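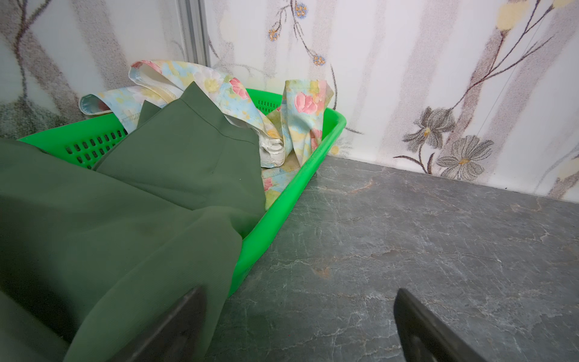
4.2 Estimation du point de saisie

Le planificateur Larine choisit un coin de tissu à partir de la seule vue du poignet. La figure 3 montre un cas qui nous paraît révélateur : le tissu vert olive couvre une partie du panier ajouré, un tissu à fleurs est froissé juste derrière, et le masque de segmentation doit trancher entre les deux. Sur le jeu Kamdale, 260 masques ont été relus à la main ; 55 débordaient sur l'objet voisin. Nous doutons donc que le score de confiance, tel que défini par Pramanik, mesure autre chose que le contraste de couleur.

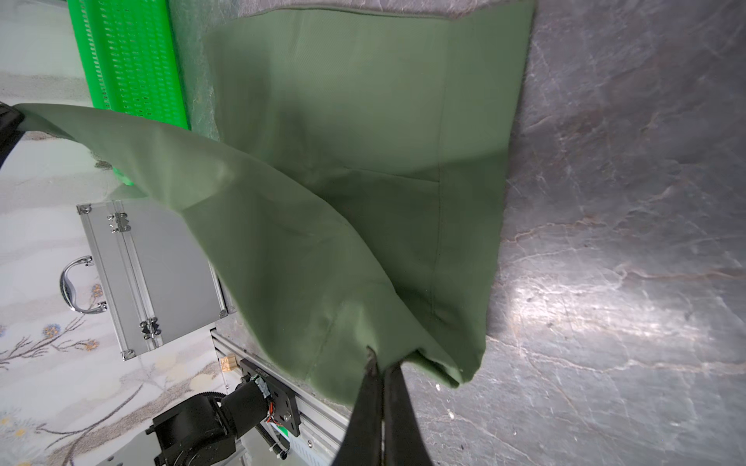
Figure 3. Vues de la caméra de poignet, panier et plan de travail à motif de marbre.

La détection de prise reste le maillon faible de la chaîne. Fokholm déclare une saisie réussie dès que l'ouverture des doigts se stabilise — critère commode, mais aveugle à ce qui est tenu. Quand les doigts pincent un coin inférieur du tissu vert, comme ici, les longs plis diagonaux renseignent mieux sur la tension que l'encodeur. Encore faut-il que le reflet sur le marbre, à droite de la pince, ne soit pas pris pour un bord. Un filtre temporel de 700 ms masque ce défaut sans le corriger, et nous n'en tiendrons pas compte dans les comparaisons de la section 5.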